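Manipulación robótica de objetos deformables
Tema 5. Buenas prácticas en simulación y ensayo
Apuntes de clase. Profesor: Ultan Doherty
Versión del domingo, 14 de marzo de 2021

5.1 Alcance

Estos apuntes recogen las reglas que se aplican en las prácticas de la asignatura cuando la tarea incluye textiles u otros objetos sin geometría fija. Se suponen conocidos los conceptos de cinemática directa e inversa (tema 2) y de control de impedancia (tema 4). La seguridad de la célula física se trata en el tema 6; solo se adelanta la parte que condiciona el diseño de la simulación.

5.2 Marco normativo

La ISO 10218 se divide en dos partes: la primera se dirige al fabricante del robot y la segunda al integrador. La ISO/TS 15066 la complementa para aplicaciones colaborativas. La ISO 12100 establece los principios generales de evaluación y reducción de riesgos.

Un ensayo en simulación no acredita la conformidad con ninguna de ellas. Puede aportarse como documentación de apoyo a la evaluación de riesgos, siempre que conste la versión del modelo y sus limitaciones.

5.3 Definición de la escena

La escena se describe en un único fichero de configuración. Deben figurar en él:

- la posición de la base del robot respecto al sistema de referencia global;
- las dimensiones y el coeficiente de rozamiento de la superficie de trabajo;
- la masa por unidad de superficie del textil y sus rigideces de flexión y de tracción;
- la semilla del generador aleatorio;
- la pose extrínseca de cada sensor.

Los objetos decorativos del entorno se declaran sin colisión únicamente si quedan fuera del volumen alcanzable por el brazo, calculado con la pinza montada. En caso de duda se declaran con colisión.

Las escenas de la biblioteca Willumus se entregan con valores de rozamiento por defecto. No son válidos para tejido y deben sustituirse antes de la primera ejecución.

5.4 Estado inicial del textil

El textil no se coloca plano salvo que el protocolo lo exija. El procedimiento ordinario consiste en soltarlo desde una altura fija y dejar que la simulación evolucione hasta el reposo. Se considera en reposo cuando la velocidad máxima de los nodos permanece por debajo del umbral durante 30 pasos consecutivos.

Se admiten configuraciones en las que el tejido sobresalga del borde de la mesa. Han de etiquetarse como tales en el registro, puesto que el vuelo modifica el reparto de tensiones en el agarre y los resultados no son comparables con los de la configuración apoyada.

5.5 Aproximación y agarre

Secuencia obligatoria para la práctica 3:

1. Verificar que la malla del textil no interpenetra la superficie de apoyo ni los eslabones del brazo. Si hay interpenetración, se descarta el episodio; no se corrige a mano.

2. Llevar la pinza a la pose de preagarre, sobre la mesa y con los dedos orientados hacia el tablero. En esta fase se comprueban las oclusiones: el propio brazo puede tapar parte del tejido según el punto de vista, como ocurre con el borde derecho de la tela azul en la vista siguiente. La región oculta se marca como desconocida en la máscara de segmentación y no se completa por interpolación. 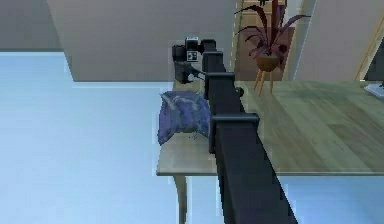
3. Seleccionar el punto de agarre sobre un pliegue visible. Quedan excluidos los puntos situados en la región marcada como desconocida.

4. Descender a velocidad reducida, con el límite de fuerza activo en el eje de aproximación. El contacto con el tablero interrumpe el movimiento.

5. Cerrar la pinza y elevar. El agarre se da por válido si el tejido sigue entre los dedos al término de la elevación.

5.6 Registro y entrega

Cada grupo entrega 200 episodios, incluidos los fallidos. La eliminación de fallos invalida la práctica. Los ficheros se nombran según la convención Plendton (grupo, escena, semilla) y se suben con el fichero de configuración empleado.

Los episodios descartados en el paso 1 se anotan aparte y no computan en la tasa de éxito.

Lectura previa al tema 6: ISO 12100, capítulo dedicado a la evaluación del riesgo.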